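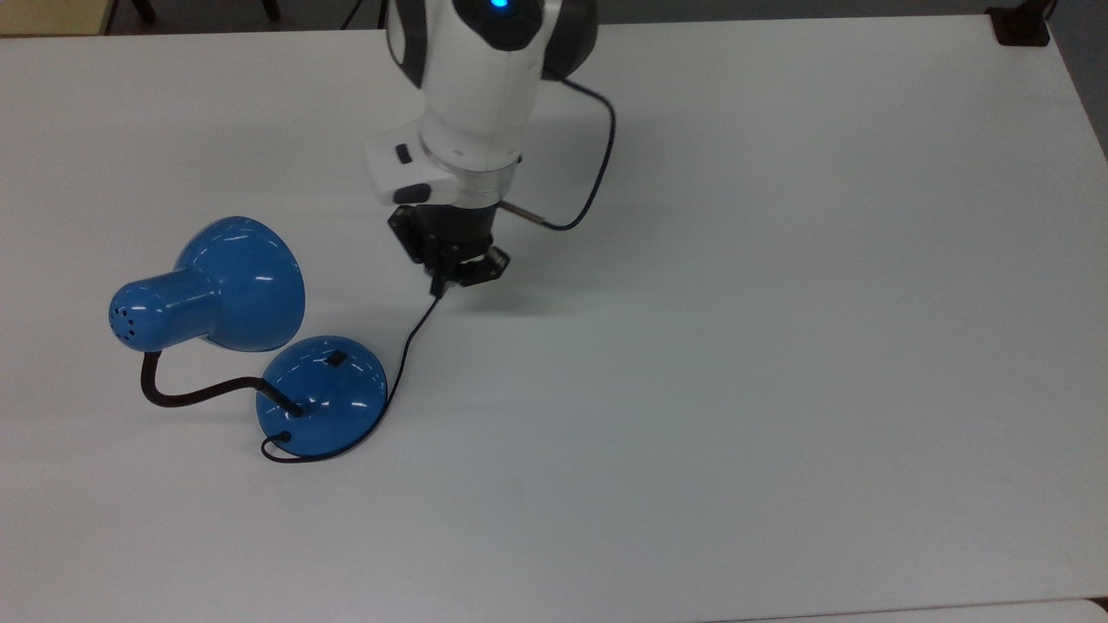 Sosina Asfaw wrote to us that she has packed lamps at Grevow for 12 years and wants to know if the robot arm will take her table.

Will I lose my job?
No. All 30 people in the Kamoldale hall keep their contract. The arms do the cord work, and the people do the checking and the packing.

Must I learn programming?
No. The training takes four mornings and is paid as normal work. You learn to start the arm, to stop it and to call for help.

Who may stop the arm?
Every person in the hall, at any time. You do not need to ask the shift leader first.

Will my pay change?
The hourly pay stays the same. The piece bonus ends in January, and we are still discussing with the staff what will replace it.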